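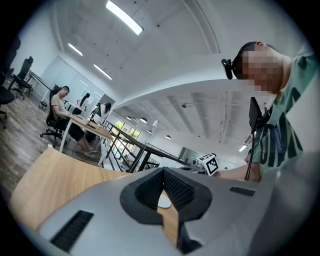
Section 2. Before You Order: Planning and Budget

Most people start the budget with the gripper and stop there, well pleased with the total. The Stulside hand-held gripper is the cheapest surprise you will have. Everything near it also costs money: the marker cube with its black and white pattern, the small black head-worn camera, and a desk nobody else wants back by lunchtime. Work through the steps below before you sign anything, and do them in order. Step 4 is unpleasant but short.

2.1 Working out what you need

1. Decide how many people will be collecting at once. Write down the real number, then the number your manager has in mind. Order for the real one.

2. Allow one gripper, one marker cube and one head camera per person. Cubes are sold separately from grippers. We have had letters about this.

3. Add a spare cube and a spare set of finger mounts to every order. The ribbed inner surface of the fingers wears with use, and the wear is not covered by the guarantee.

4. Add up the price list figures. A Stulside starter set is 436 pounds before delivery. The same set with the Lilten carry case is 606 pounds. It is a very good case. Look at the difference again before you tick the box.

Note: Prices are those of the list dated 1/29/23. If your list is older, ask for a new one and sit down before opening it.

2.2 Planning the room

5. Choose a desk with a plain top and enough floor beside it for someone to stand with an elbow out. Shared offices will do, provided the people at the other desks have been asked.

6. Check for stairs and railings close to the working spot. A person looking down at a gripper is not looking at anything else.

7. Measure the desk. Then measure the doorway the desk has to come through. Our Orkthorpe customers will know why this step was added in September.

CAUTION: Do not stand the gripper on its finger mounts when it is not in use. Lay it on its side, away from the edge of the desk.

CAUTION: Do not hang cubes from light fittings.

2.3 Getting it approved

8. Fill in the Cadwaladr order form, both pages. The second page is where the spares go, and it is the page most often left blank.

9. Put training time in as its own line. Allow 2 mornings per person. If you hide it under "sundries", it will be found and removed.

10. Send the form to Hannelore Fankhauser in the orders office. She will ring you if you have forgotten the cubes.

Once the order number arrives, go to Section 3, Unpacking.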